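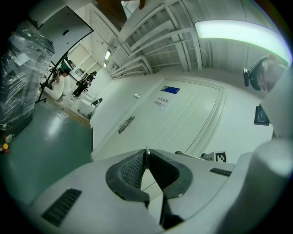 Dried glue and kitchen grease like to stay in narrow places, and a flat cloth will never reach them. I keep an old toothbrush for this work, with the bristles cut to 8 mm so they stay stiff. A white housing with black slotted vents needs it most: brush along the ribs, never across them. For a textured mesh pad I use only a damp brush and no soap.

For the mixture I take 200 ml of warm water and one small spoon of vinegar – more vinegar does not clean better, I tried. Do not spray it into any opening. My neighbor Hedvika Urban uses cotton sticks, but they leave hairs in the corners.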